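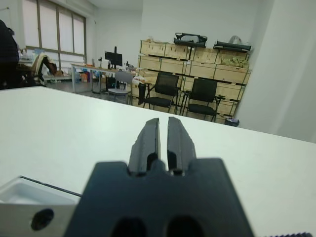

2022-02-04

I have been putting off writing about the Halász appeal because I wanted to read the judgment first, and the judgment took a long time to appear anywhere a member of the public could get at it. It is up now. I have read it twice, once on paper with a pencil, and I am less reassured than I was before I started.

For anyone who hasn't followed it: Halász was convicted last May under the public order rules for "encouraging an unlawful gathering". The gathering was the one outside the council offices in Horkham. The encouragement was a leaflet. I have a copy of the leaflet. It gives a time and a place and asks people to bring a candle. There's a line at the bottom about the closure of the Standness hostel, where most of the people who turned up had been living until the notices went on the doors.

The sentence was a fine of £400, plus a condition that Halász should not organise or "assist in organising" any public meeting for 18 months. The fine got all the coverage. It was paid within a day by a whip-round, and I think a good many people felt that was the end of it. The condition is the part that matters, and the appeal was mostly about the condition.

The appeal was allowed in part. That phrase has been doing a lot of work this week. I've seen it called a victory in two newsletters and on one banner. What it means is that the fine has been set aside and the condition has been kept, with the word "assist" taken out. So Halász can carry chairs into a hall but can't book it. If somebody can explain to me how that is a victory I would like to hear it, and I would like them to do it without using the word "precedent".

Andor Kiss, who argued the appeal, was careful on the steps afterwards. He said the court had "recognised the seriousness of the interference". I went looking for that in the text. Paragraph 31 says the court "notes the submission that the interference is serious". Noting a submission is what a court does when it has heard you and is moving on. I don't blame Kiss, he has a client and a further application to think about, but people repeating it as if the judges had said it should go and read paragraph 31.

Then there is the evidence. The case that the gathering was unlawful rested on numbers. Any meeting of more than 100 people on that stretch of pavement needs notice, and notice was not given. The officer's estimate went up between his notebook and his statement. The figure in the notebook was under the limit. The figure in the statement, written a good while later, was over it. The court says this is "regrettable but not such as to undermine the conviction as a whole". I have tried hard to read that sentence generously. If the only thing that makes a meeting unlawful is its size, and the only proof of its size is one man's guess, which changed, I can't see what is left of the whole once you take that part away.

There was also the Nostero report, which the council commissioned and which both sides quoted. I had hopes of it. It is long and has a lot of tables, and it says policing of meetings in the district is "broadly proportionate". It doesn't say how many meetings were looked at. It doesn't say whether anyone who had been to one was spoken to. I wrote and asked, politely, and got a reply thanking me for my interest in the methodology.

Géza Simon thinks I'm being sour about all this, and told me so over a very long phone call. His view is that you take what you can get, that a fine struck out is a conviction weakened, and that the next person up in front of that bench will be better off for it. He may be right. He has been at this for longer than I have and he was right about the hostel when I was still saying they'd never dare close it. But I asked him who the next person would be, and what they'd be organising, with everybody in Horkham now knowing that a leaflet and a candle can cost you a year and a half of keeping your name off things. He said that was a separate question. I don't think it is.

The further application has to be in by the end of next month. I'm told it will go in. I'm also told there is "quiet confidence", which I have been told before each hearing so far, including the one where the sentence was handed down.

If you want to read the judgment yourself, ask at the library desk, they'll print it for you and they only charge for the paper. Start at paragraph 24, everything before that is history you already know. The bit about the condition is near the back and is shorter than you would expect.

Comments are open again. Please don't post the officer's name, I will only have to take it down.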